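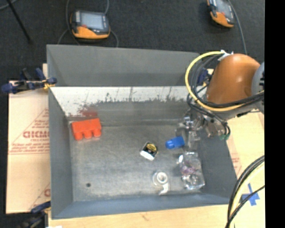
One reviewer at Briggs asks whether 1000 recorded picks is enough to train on mixed items. For a single bin and a fixed item set, yes; each new item class needs 30 more.

Kisa Bin Picking Capture Kit, by Plollholm

Records arm motion, gripper state and fixed-camera video for each attempt. Failed picks are kept and labeled.

Bin: open-top metal, sloping sides, clamped at the rim
Items per load: 5
Recording rate: 20 Hz
Output: one file per attempt, readable by Prundov 
Reshuffle: by hand, between attempts

Clamps and camera mount sold separately. Page updated Mar 13, 2022.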